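How We Taught a Robot to Tidy Up Blocks

Have you ever been told to clean up your toy bricks and wished somebody else would do it? Me too! That wish is pretty much how our project at the Mirkham robotics club got started. We meet on Friday after school, and this year we wanted a robot that could sort building blocks by color. We named the project Ponix. It doesn't stand for anything, we just liked how it sounded.

So how does a robot sort blocks? You and I do it without thinking. We look, we grab, we drop. A robot needs to learn each of those parts, and the grabbing is the one that gave us the most trouble.

Think about how many ways a block can land when you dump out a box. Studs up, studs down, on its side, leaning on its neighbor. Your fingers know what to do every time. A robot has a gripper, which is a bit like having only a finger and a thumb (try picking things up like that at dinner and see how far you get!).

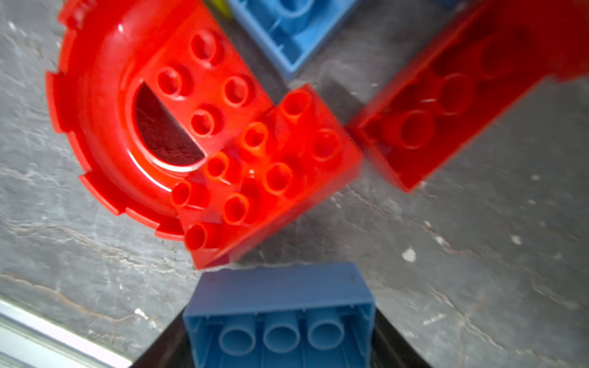

The gripper with a light blue block, hollow side up, and red ones close by.

The little camera that took that picture rides on the robot's arm, so we get to see what the gripper is up to. It's a funny way to look at the world. Blocks look gigantic, and a lot of things go blurry. When I first watched through it I got a bit dizzy, but I'm used to it now.

Next comes the looking. Color is a nice, easy thing to sort by, or so I thought. Shiny plastic makes bright white spots when light hits it, and to a computer a white spot is not red at all. We had to show Ponix lots of blocks in lots of positions so it could learn that a red block with a shiny patch is still a red block. By December we had 138 practice tries saved up. We were aiming for 100, so we had a little party with popcorn.

After looking and grabbing, there's the dropping. We picked a tray with three compartments and made up a rule that each color gets its own home. Simple rule, right? But the robot has to let go in the right spot. If it lets go too early, the block can hit a divider and bounce out. Too low, and the gripper bumps the tray. 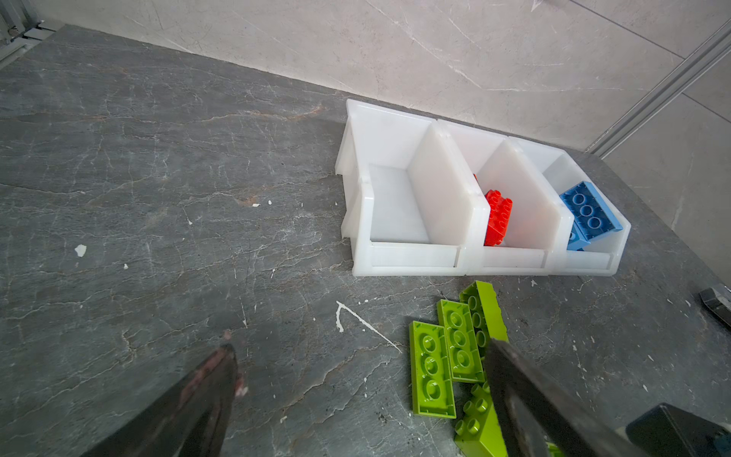

Red in the middle, blue on the right, and green blocks still out on the table.

Now for my favorite part, which is that we use 2 arms. Two arms can reach more of the floor than one, and they can both be busy. The hard bit is keeping them out of each other's way. It's like sharing a small kitchen with your brother! We practiced with one arm at a time first, and we only put them together once both were behaving.

We also like to put other stuff in with the blocks. A real bedroom floor has all kinds of things on it, so a tidying robot should know what to leave alone.

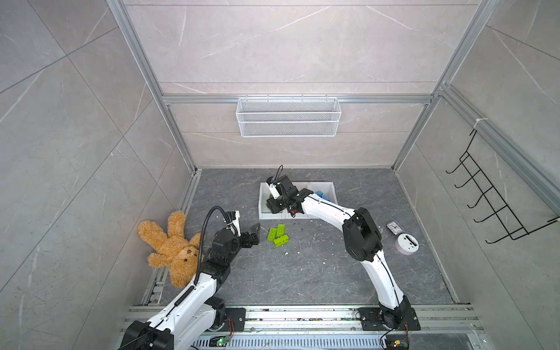
Both arms in their work space, with a teddy bear, a clock and some green blocks on the floor.

Want to try being the robot? You need a friend, a pair of kitchen tongs, some blocks and three bowls. Close one eye and hold the tongs in the hand you don't write with. Your friend calls out a color, and you pick up a block and put it in the right bowl. No helping with your other hand! Then swap places. When you get good at it, let your friend tip the blocks over so they land in tricky ways.

Our club is going to show Ponix at the Vemholm science fair, and I still have to finish coloring the poster.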